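The Saint of Hadgu Street

My aunt left me the house in Viltov and a letter. The letter said a saint had slept there in 1693 and that anyone who kept the place would never go hungry. I put it in the drawer with the gas bills.

The neighbors believed it. They told me the saint had fed 315 people from one pot of beans. I asked who had written down the number. They looked at me as if I had kicked a dog.

A man came from Makelus and offered me 700 for the letter alone, nothing for the house. I don't trust people who want paper. I told him the ink looked newer than my shoes. He raised it by 5, which I thought was cheap, and I sent him away.

That night I read it again at the kitchen table. Same handwriting as the shopping lists. She had spelled "miracle" wrong, twice.

I went to look for something to eat.
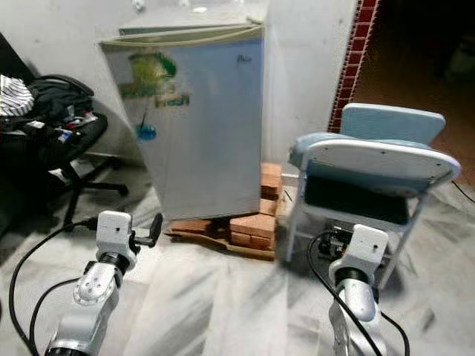

Morning

There was a pot of beans on the step with a cloth over it. No note. I knocked on four doors and all four women said it wasn't theirs, a little too quickly for my taste.

I ate it standing up. It needed salt.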